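Search this site Go

Narnwood, 1 June 2020

FOR IMMEDIATE RELEASE

Cuto reopens Narnwood repair counter, adds mail-in service

Cuto is back open in Narnwood as of today. Small appliances only for now: toasters, mixers, fans, lamps. Drop-off at the Akpalu Street door, pickup at the same door. No browsing inside yet, sorry.

New this month, a mail-in option. Customers fill out a short form, print the label, ship the item. Flat fee of $20 to look it over, taken off the final bill if the repair goes ahead. Most jobs done in up to 54 hours once parts are in hand.

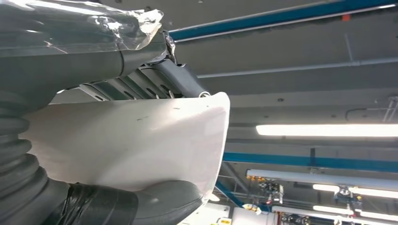
Ribbed metal plates and a gray arm segment under clear plastic film.

Also new: the Munon parts shelf. Used knobs, cords, switches and feet, cleaned and tested, most priced at $2. Orders over $50 ship free. List gets updated Mondays, so check back if teh part you need isnt there.

Masks required at the door. Cards prefered, cash ok.

Media questions: use the contact form, press box checked.

Contact | © 2020 Cuto. All rights reserved. | Back to top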